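How to get a fitted sheet to stay put (and fold it after)

Posted by Noman Tarar in Laundry & Bedding

Quick one today, writing this between loads. I get asked about sheets more than anything else on here, so this is the whole routine start to finish. Takes 10 minutes once you've done it a couple times. First go will be slower. Fine.

What you need

Fitted sheet, the right depth. Four sheet straps or clips if your mattress is tall. A flat surface for the folding part. That's it.

Check the depth first

Most people skip this. Measure the mattress from bottom seam to top seam, with the topper on if you use one. Ours is 13 inches with the topper and the old sheets were cut for 10, so of course the corners popped every single night. Sheet pocket should be deeper than the mattress by a couple inches. If the label has fallen off, lay the sheet flat and measure the corner seam from the elastic up.

Wash it before you put it on. Cotton shrinks the first time, and you want to find that out before you throw away the reciept.

Putting it on

1. Clear the bed. Pillows, blankets, clothes, everything off.
2. Find the label. On most sheets it goes at the bottom right corner, but not all - my Wondine set has it top left, drives me nuts.
3. Start at the head. Do one top corner, pull it well under, at least a hand's width.
4. Go diagonal. Opposite bottom corner next. Not the one beside it.
5. Other two corners. The last one will be tight. Lift the mattress corner with your knee and hook it.
6. Smooth from the middle out with flat hands.

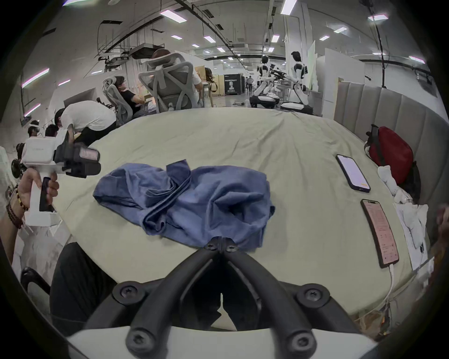
Still loose after that? Straps. The Trirkier ones clip under the mattress corner to corner and they hold ok, the metal teeth are a bit sharp on thin cotton though. Clip onto the elastic hem, never the flat part. Retighten after every wash.

If the sheet is old and the elastic has gone crunchy, straps won't save it. Cut it up for rags.

Washing

Warm, not hot. Hot kills the elastic. Don't wash with towels, they get wrapped up inside the sheet and nothing dries. Low heat in the dryer, stop it after 20 minutes, pull everything apart, start it again. I do ours Sunday morning and they're back on by lunch.

Folding

Hands inside two neighboring corners, seams facing you. Flip one corner over the other so they nest. Slide your hand down and pick up the third, nest that too. Then the fourth. Now you have one fat corner and a messy rectangle. Lay it down, fold the elastic edges in till the sides are straight, fold in thirds, then thirds again.

Wont be perfect. Mine isn't. Stick it inside its own pillowcase with the rest of the set and the closet looks fine.

Next up - duvet covers, the burrito way. Probably November.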